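ふくろにものを入れるときのくふう

買いもののあとや、出かけるまえに、ふくろにものを入れることがありますね。てきとうに入れると、下のものがつぶれたり、ふくろがやぶれたりします。入れかたには、いくつかのきまりがあります。

まず、ふくろのしゅるいを見てみましょう。

家でよく見るのは、紙のふくろ、布のふくろ、プラスチックのふくろです。紙のふくろは底が四角く、立てておけるものが多いです。でも、水にぬれると弱くなります。布のふくろは重いものを入れてもやぶれにくく、あらって何回も使えます。プラスチックのふくろはうすくて軽く、水を通しません。小さくたためるので、ポケットにも入ります。

プラスチックのふくろは、どうしてあんなにうすいのに、ものを運べるのでしょう。
材料によく使われるポリエチレンは、とても細長いつぶがたくさんからみ合ってできています。ひっぱられると、すぐには切れずに少しのびます。ただし、とがったものには弱く、小さなあながあくと、そこからさけていきます。

入れるじゅんばん

1 台の上をかたづけて、入れるものをぜんぶならべます。
2 重いもの、かたいものを先に入れます。
3 軽いもの、やわらかいものは上に入れます。
4 とがったところがあるものは、布や紙でつつんでから入れます。

丸いものは、台の上でころがることがあります。かた手でふくろの口をひろげ、もうかたほうの手で丸いものを持って、底までそっとおろします。上から落とすと、ふくろの底がいたみます。くだものなら、きずがついて、そこから悪くなることもあります。

布のものは、たたんでから入れるとかさがへります。細長い布は、くるくるまいておくと、ほかのものにからまりません。丸いものとかたいもののあいだに布を入れると、クッションのかわりになります。

ふくろの口がなかなか開かないとき

うすいプラスチックのふくろは、内がわどうしがぴったりくっついていることがあります。ゆびではさんで、こするように動かしてみましょう。ゆびがかわいているとすべるので、しめらせたふきんに少しさわってからやると、開きやすくなります。くしゃくしゃになったふくろは、台の上で手のひらを使ってのばし、口がどちらにあるかをたしかめます。
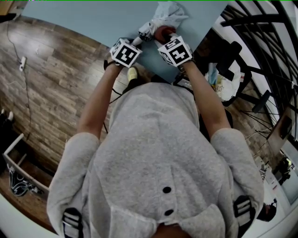

台の高さも大切です。ひくすぎる台では、せなかを大きくまげることになり、長くつづけるとつかれます。おへそのあたりの高さの台なら、らくに手が動かせます。高い台しかないときは、大人の人に手つだってもらいましょう。いすの上に立って作業をするのはあぶないので、やめてください。

入れおわったら、持ち手を持って、少しだけ持ち上げてみます。どちらかにかたむくときは、重いものがはしによっています。一度おろして、まん中にうつします。持ち手がゆびにくいこむほど重いときは、二つのふくろに分けます。

使ったふくろのしまいかた

中にごみや水がのこっていないか見ます。ぬれていたら、さかさにしてかわかします。かわいたら、空気をおし出しながらたてに細長くおり、はしからたたんでいきます。さいごに持ち手をまきつけると、ばらばらになりません。

プラスチックのふくろを頭にかぶってはいけません。いきができなくなります。小さい弟や妹がいる家では、手のとどかないところにしまってください。

文 アフィア・クアンサ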